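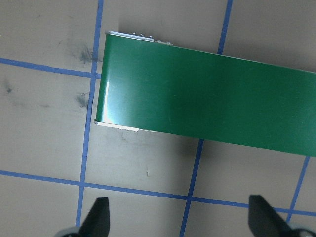 Jarnbridge Shared Workshop
Minutes of the members' meeting, 19 June 2019

Present: Adebayo Nwachukwu (chair), Ibrahim Olaniyan (minutes), nine other members, and a dog who came with one of them and left before item 3.

Apologies: Four received. One of them was a thumbs-up, which has been interpreted generously.

1. Minutes of the last meeting

Agreed, with one correction. The minutes said that the band saw "will be fixed by January." They did not say which January. The words "of next year" are to be added.

2. The green panel

Most of the evening went on this, so it gets most of the page.

Members will know the long dark green panel with the pale metal trim. It came with the load of fittings from the Haruna building and has since been leaned against, walked around, and moved to wherever the person moving it was not working. The chair asked what it is. Suggestions from the floor were a cabinet side, a shelf, part of a counter, and "a door for somebody thin." The chair asked whether anyone knew, as opposed to had a feeling. There was a silence.

Condition. Ibrahim reported that the face is smooth and still has a good shine on it. There are a few scuffs, so faint that you have to want to find them. Two members went to look and came back disagreeing about whether the green is paint or laminate. One offered to settle it with a chisel. The offer was declined.

The trim is in question too. There is a thin metal strip along each long edge, and on one of them a short row of small rivets or fasteners stands up from the strip. Opinion was divided on whether these once held something on or are simply how the strip was attached. The chair observed that either way they will take the skin off your knuckles, and asked that people pick the thing up from the other side.

What to do with it. Three proposals were made.

(a) Keep it whole and use it as the top of the new sorting bench. In favor: it is long, it is flat, and we already have it. Against: the rivets, as above, and the fact that a dark shiny surface is a poor place to look for dark shiny screws.

(b) Cut it down for shelves in the paint closet. The member proposing this was asked whether he had ever cut anything faced in metal trim on our saw. He said he had. He was asked whether this was what happened to the saw. The chair moved the discussion along.

(c) Sell it. Grastivari, the salvage yard, have told Adebayo on the phone that they would offer $72 if we deliver it and rather less if they have to come and get it. It was pointed out that delivering it needs a van, that the van needs gas, and that the van also needs its back door to shut.

Vote: five for (a), four for (c), one for (b). The remaining member said he would be happy with anything as long as it stopped living in front of his locker.

Resolved: the panel becomes the sorting bench top. Ibrahim will look into covering the rivets and will bring two ideas to the next meeting, at least one of which does not involve a garden hose slit down the middle.

3. The blue tape

A member asked how long the blue tape is staying on the big gray-brown table. The chair explained that the grid is for laying out parts so that each square holds one kind of thing, and that it has been working well. The member said that he had understood the purpose and was asking about the time. The chair said that it stays until the fittings are sorted.

It was noted that the grid is a rough one and that some squares are more square than others. Anyone who feels strongly about this may bring a ruler and a free evening.

Also noted: the tape marks out spaces for parts. It does not mark out spaces for coffee. Long pieces that cover several squares should go back to the rack at the end of a session, so that the next person can find the squares.

Resolved: tape stays. A fresh roll to be bought, in the same blue - two blues would only start something.

4. Money

The balance stands at $1431. The chair said this was healthy. Ibrahim said it was healthy before the insurance and asked that the minutes show he said so. They do.

The quote from Tundero for new lighting over the big table was read out. After a short pause it was agreed to clean the lights we have first and see what that does.

Resolved: two members to clean the lights before the next meeting. They know who they are, having been the last two to look at the floor.

5. Any other business

The key to the side door has been missing again. Whoever has it is asked to put it back on the hook, no questions asked. A member asked if there would be questions asked if it went missing a third time. Yes.

The kettle trips the power if the dust extractor is running. This was raised last time, and the time before. Please choose between tea and lungs until the electrician has been.

A request for a radio was discussed and put off, on account of nobody agreeing on a station.

Actions

Ibrahim - rivet covers, two ideas; blue tape.
Adebayo - tell Grastivari no thank you, and keep it friendly, as we may want them later; chase the electrician.
Everyone - key.

The next meeting will be called by email in the usual way.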